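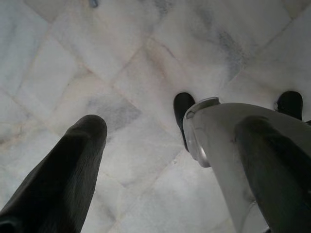 Call for participants: setting and clearing the table at home

Last updated: May
Print this page | E-mail this page

Konis is looking for 23 households in Skakville and Nitport to take part in a study of how people set, clear and put away a small dining table. You will be paid $150 per household. No special skills are needed.

The study is about homes where the table gets folded up or moved between meals. If you eat in the living room, share one room for meals and television, or bring out a second table when family comes over, we would like to hear from you.

What you will do

Taking part means one home visit and a short diary.

The visit lasts two hours and is held either at 10 a.m. or at 4 p.m. Two members of our staff come to your home. You set the table the way you usually do, sit for a few minutes, then clear it. After that we ask you to repeat the task with a basic setting of one cup, one bowl, one plate, a spoon and a fork. You may use your own dishes for both parts. Metal, plastic, glass and china are all fine.

We will ask where things are kept, who normally gets them out, and what has to be moved first. Please don't tidy up for us. Trophies on the cabinet, toys along the wall and the remote control wherever it usually lives are all part of how a room is used, and we would like to see it on an ordinary afternoon.

The diary covers seven days. Each evening you note which meals were eaten at the table, how many people sat down, and whether the table was folded away afterward. It is a paper form with check boxes. If you miss a day, leave it blank and go on to the next one.

During the visit we may put small paper labels along the far edge of the tabletop. They are held on with tape and we take them off before we leave. If you would prefer no tape on your furniture, tell us when you sign up.

A square folding table with a pale gray, cream and salmon-orange marbled top, set with a magenta cup, a steel bowl and plate, and a spoon and fork laid side by side, is well within the range we have in mind. Yours can be larger or plainer.

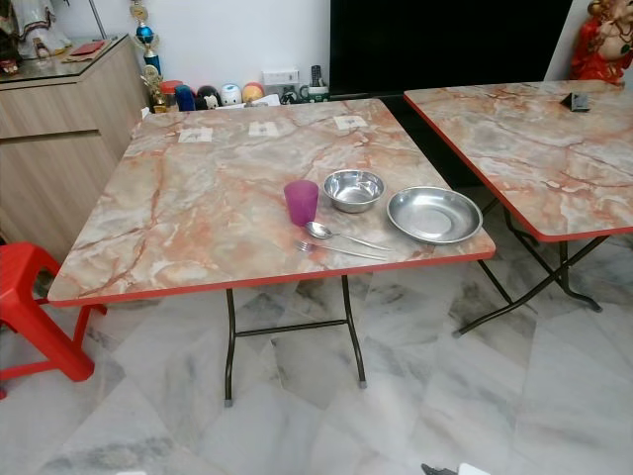 Who can take part

You can apply if all of the following are true:

- You are 18 or older and live at the address where the visit will be held.
- You eat at least four meals a week at a folding or movable table.
- The table stands on a hard floor (tile, stone, wood or vinyl). Carpeted rooms will be covered in a later round.
- Everyone in the household who will be home during the visit agrees to it.

Renters and owners are both welcome. Children may be present and may help set the table if they normally do. Pets need to be in another room for the two hours.

Households that took part in the Talebi kitchen storage study can apply again, but must say so on the form.

Payment

The $150 is paid once per household, by check or bank transfer, after we receive the diary. If you stop after the visit you will be paid $90. We do not cover the cost of meals or groceries, and you do not need to cook anything.

Privacy

The visit is recorded. Recordings are kept under a number, with your name and address stored separately. You can ask us to stop recording at any point, and you can withdraw up to 30 days after the visit. Mail, medicine and papers with personal details should be put in a drawer before we arrive.

How to apply

Pick up a form at the Konis front desk in Skakville or ask for one by phone. Please give us:

- your name, phone number and the best time to call
- how many people live in the home
- the size of your table, if you know it, and whether it folds
- how many tables you use for meals
- your preferred visit time, morning or afternoon

We call everyone who sends in a complete form, including those we can't place this time. Nitport visits are grouped together, so applicants there may wait longer for a slot.

Questions go to Shahla Abbasi, study coordinator, at the front desk number between 9 a.m. and 3 p.m.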